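How to plan a budget for a first benchtop robot arm

Updated Sunday, January 4, 2026

Most first budgets for a small robot arm are built around the price of the arm. The arm is the easy line to fill in. What goes wrong later is everything next to it: the table, the power, the spare parts, the hours. Work through the steps below in order and you should end up with a single sheet you can hand to whoever signs for the money.

Step 1. Write down the job

Use one sentence. "Pick up a block and put it down in a marked place" is enough. If you can't get it into one sentence, you have more than one job, and you should cost them separately. At Arkville, Debora Fontana's first draft listed 5 jobs for a single arm. The sheet that was approved had 2.

Step 2. Measure the table

Measure the clear top, then the reach you need from the base to the furthest point of the job. Ask the supplier for the reach with the gripper fitted. Clerier and Giltinia quote it differently, so get the figure in writing from both and check where each one measures from.

Leave room for the elbow. On a folding arm it can swing out well behind the work, and people forget to allow for it when they push the table against a wall.

Step 3. List what the quote leaves out

Go through the quote line by line and look for these:

Gripper and spare fingers
Power supply and mains lead
Mounting plate, clamps or bolts
Emergency stop
Cables long enough for your table
Software licence, and whether it renews
Delivery and VAT

Anything missing goes on your sheet as its own line, even if you expect to find it in a cupboard.

Step 4. Price a simulation stage

Running the job in simulation before you order will show you whether the layout is workable. The software may cost nothing, but the time does. Put in a figure for building the table, the arm and the objects, and another for a computer that can cope if yours is old. Our own allowance was 66 hours, and we used all of them.

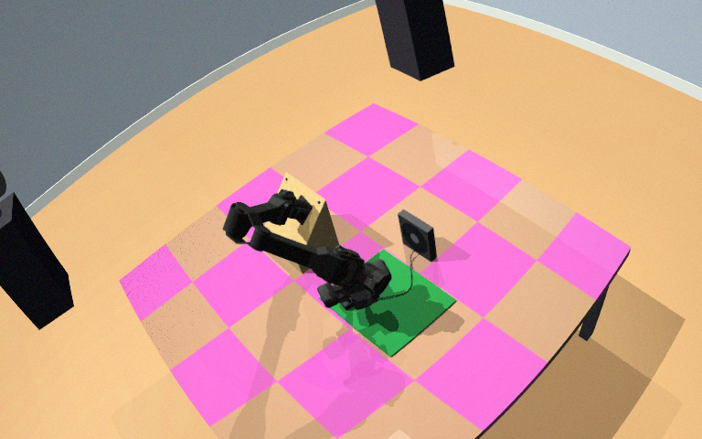
Can we skip the spare gripper in the first year?
Keep it in unless the supplier can promise a replacement within a week, as a broken finger stops all work on the arm.

Step 5. Add running costs

Count training, servicing and the time of the person who looks after the arm. Snorradóttir includes a service visit in its price and the others charge for it, so compare totals over 2 years. Comparing the purchase prices alone will mislead you.

Step 6. Get the sheet checked

Give it to someone who wasn't involved. Debora Benedetti checked ours and found that we had entered the licence without VAT and left out the bolts. Correct the sheet, put the date of each quote beside its figure and note when it runs out. Ours were valid until the end of June.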